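Kallov Cue Sheet Manager
For composers, small labels and production music libraries

Overview
Product code: Skemgate edition, single user or shared catalogue
Supplied as: desktop program with hosted backup
Catalogue limit: 340 works per licence, extendable in blocks of 110

Kallov keeps the paperwork behind music used in television, film and advertising. It stores each work with its writers, shares, publishers and recordings, and produces cue sheets from that information when a production asks for them. It does not pitch tracks or negotiate fees. It is meant for people who already have placements, or are preparing a catalogue for them, and who need their records to agree with one another.

Work records
Each work has one record. A record holds the title, alternative titles, writer and publisher shares, duration, tempo, key and any restrictions on use. Shares must total 100 per cent before a record can be marked as cleared. Until then it can be edited and searched but is left out of exports.

Recordings are attached below the work. A full mix, an instrumental, a 30-second cut and a set of stems may all sit under one title, each with its own file reference. Samples and session players are logged against the recording and do not carry over to other versions unless they are copied by hand.

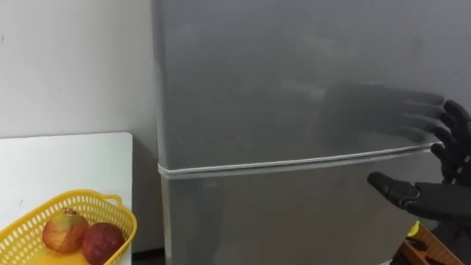
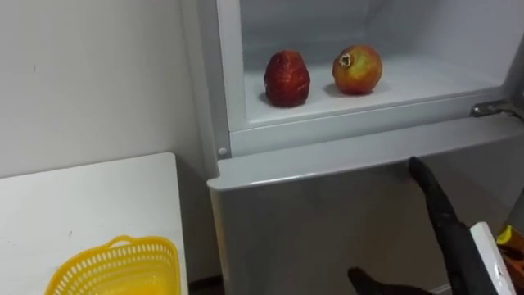 Cue sheets
A cue sheet is built by choosing a production, adding cues in order and entering the start time and length of each. Usage types are background, featured, theme and logo. Writer and publisher details are filled in from the work record at the moment the sheet is issued. Later changes to the work do not alter an issued sheet – a revised sheet has to be created, and both are kept.

Overlapping cues are accepted but flagged. Cues with no length are refused.

Import and export
Spreadsheets can be imported with up to 26 columns. Column names are matched on first use and the match is saved as a profile. The Gilmartin profile, included with every licence, suits catalogues kept in one row per recording. The Pirkora profile suits one row per work, with versions in a single cell separated by semicolons.

Exports are available as plain text, CSV or PDF. Embedded audio tags can be written to WAV and AIFF files. MP3 tags are read but not written.

Shared catalogues
Up to four people can work in a shared catalogue. A record is locked while someone has it open, and the lock is released after ten minutes without activity. Each change is logged with the user name and the previous value. The log cannot be edited.

Requirements
A current desktop operating system, 4 GB of memory and an internet connection for activation and backup. The program can be used offline between backups.

Support
Queries about importing older catalogues go to Olesia Bondarchuk on the support desk. Please attach the original spreadsheet, with fees removed, and state which profile was used. The next maintenance release is due on 25th February and corrects the sorting of titles that begin with a numeral. Existing licences are updated at no charge.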